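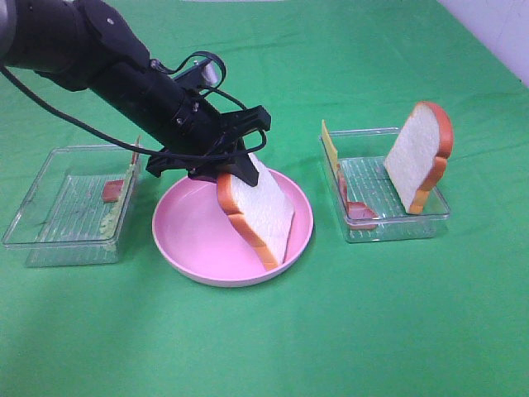
Home | Back issues | Tips | Subscribe | Contact

Filed under: Spreadsheets & office software

Print this item | E-mail to a colleague

Do you need the new lookup add-in?

Several of you have written in to ask whether we recommend Stakmont, the add-in that promises to match up two lists "without a single formula". Havik, who sell it, have been sending out trial licences since January, and I have had one on my machine long enough to form a view. My view is that most readers of this newsletter can leave it alone.

The claim is simple enough. You point it at two sheets, tell it which column they share, and it brings the matching rows together. Anyone who has used XLOOKUP, or the older INDEX and MATCH pair, will wonder what is new about that. The answer, according to the sales page, is "smart matching", meaning it will pair up entries that are nearly the same but not quite. Smith & Sons on one list, Smith and Sons Ltd on the other.

I tried it on a real job. The Celtamcombe office had a supplier list of 2,354 rows exported from the old accounts package, and wanted it matched against the new one. With a plain exact lookup, and nothing done to the data first, 2,056 rows found a partner. Stakmont, on its default settings, found 145 more. That sounded good until I went through those by hand, which took most of an afternoon, and found 79 of them were wrong. Two branches of the same builder's merchant had been treated as one account. A firm and its former owner, trading under his own name, had been joined together. None of these were marked as doubtful. They sat in the results looking just like the good ones.

Siv Løken at Havik told me by e-mail that the threshold can be raised, and so it can. I raised it. The wrong matches mostly went away and so did a fair number of the right ones. She also said a confidence column is planned for a later release. I would have thought that was the first thing you would build, but there we are.

Then I went back to the exact lookup and did the dull part properly. TRIM on both key columns to get rid of stray spaces. SUBSTITUTE to change the ampersands to "and". CLEAN as well – the old package leaves line breaks in odd places – and a check for account numbers stored as text on one sheet and as numbers on the other. That last one is the commonest cause of failed lookups I come across. You can spot it by looking for numbers that sit on the left of the cell when nobody has told them to, or use ISNUMBER if you don't trust your eyes.

After that the gap was small enough to finish by reading down the list. I still had to decide some of them myself, by asking Oliwia Szczepańska, who set up the old ledger and knows which merchants have moved premises. I can't see a piece of software doing that bit.

A few smaller grumbles. The add-in writes its results as fixed values, so if you correct a name on either sheet you have to run the whole thing again. It slows down opening any workbook, including ones that don't use it. And the licence is per person, per year, for something you may need twice.

If you match messy lists every week, and you have someone to check the results, it might earn its keep. Ask for the trial and test it on a list where you already know the answer – not on the sample file they supply, which is suspiciously tidy. Everyone else should put the cleaning formulas in a spare column and save the money.

The workbook with the cleaning formulas is on the Tips page. It works in the desktop version; I haven't tried it in the browser.

Tags: lookups, add-ins, data cleaning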